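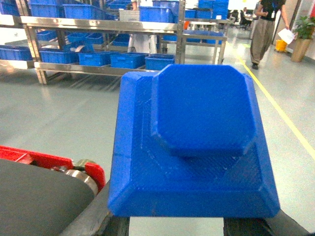
Voltei a estudar finlandês. Quem lê este blog há mais tempo já sabe que é a terceira tentativa, e que as duas anteriores acabaram mais ou menos no mesmo sítio: no capítulo dos casos, com o livro fechado em cima do frigorífico a apanhar pó. Desta vez tenho um prazo. Em agosto vou passar 18 dias em casa do Paavo Huttunen, com quem troco postais desde a faculdade, e a mãe dele não fala uma palavra de inglês. De português, então, nem se fala.

Inscrevi-me num curso à noite, na Bahrami, uma escola de línguas pequenina por cima de uma sapataria. Somos seis na turma. A professora é a Golnar Hashemi, que aprendeu finlandês já adulta e por isso tem uma paciência infinita para os nossos disparates (eu disse que tinha comido a paragem do autocarro, ela nem pestanejou). Gosto muito dela. Faz-nos falar logo desde o primeiro minuto, mesmo com três palavras no bolso, e só depois é que corrige.

O que me está a custar mais são as consoantes duplas. Tuli é fogo, tulli é alfândega, tuuli é vento, e eu juro que durante duas semanas ouvi exatamente a mesma coisa nas três! Andei a repetir isto no metro, baixinho, com um senhor ao lado a olhar para mim de lado. Agora já distingo quando ouço devagar. Dizer é outra conversa.

Para o vocabulário voltei aos cartões de papel. Experimentei uma aplicação chamada Tuvon, que toda a gente me recomendava, e até a usei com gosto durante uns tempos, mas aquilo mandava-me avisos à hora de jantar e eu comecei a ficar com raiva dela. Com os cartões sento-me, faço 20 de manhã com o café, e pronto. Neste momento tenho 1,068 palavras na caixa (está escrito assim na tampa, com vírgula, porque copiei o formato do caderno e agora não mudo). Sei-as todas? Claro que não. Há umas quantas que me fogem sempre, e a pior é a palavra para quinta-feira, torstai, que troco por terça, tiistai, vá-se lá saber porquê.

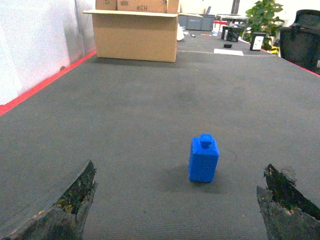
Outra coisa que mudou foi ter deixado de ler gramática na cama. Era um péssimo hábito — adormecia no partitivo e acordava com a cara marcada pela espiral do caderno. Agora à noite só ouço rádio, sem tentar perceber tudo. Apanho uma palavra aqui, outra ali, o tempo que vai fazer, um nome de cidade. Na semana passada percebi uma frase inteira sobre batatas e fiquei contentíssima, fui logo escrever ao Paavo. Ele respondeu-me com um áudio da mãe a dizer qualquer coisa muito depressa e a rir. Ouvi-o umas dez vezes e continuo sem saber se era um elogio.

Livros: comprei uma gramática da Jodia em segunda mão, com sublinhados a lápis de outra pessoa. Os exercícios são antiquados, há muita conversa sobre telegramas e malas perdidas, mas as explicações são claras e tem as soluções no fim. Também arranjei um livro infantil sobre um ouriço que não quer dormir. Tem 60 páginas e vou na nona, com o dicionário ao lado. O ouriço continua acordado.

Se alguém por aí já passou por isto, digam-me como é que fizeram com os casos de lugar. Dentro, para dentro, de dentro, em cima, para cima, de cima... Na teoria percebo, desenhei até um esquema na porta da despensa, mas quando abro a boca sai-me tudo no nominativo, como se estivesse a atirar pedras. A Golnar diz que vem com o tempo e que o truque é decorar frases feitas em vez de terminações. Estou a tentar. Minä asun talossa, eu moro numa casa (moro num apartamento, mas kerrostalossa fica para o mês que vem).

Na próxima aula é a minha vez de apresentar uma receita e escolhi arroz-doce. Falta-me descobrir como se diz casca de limão.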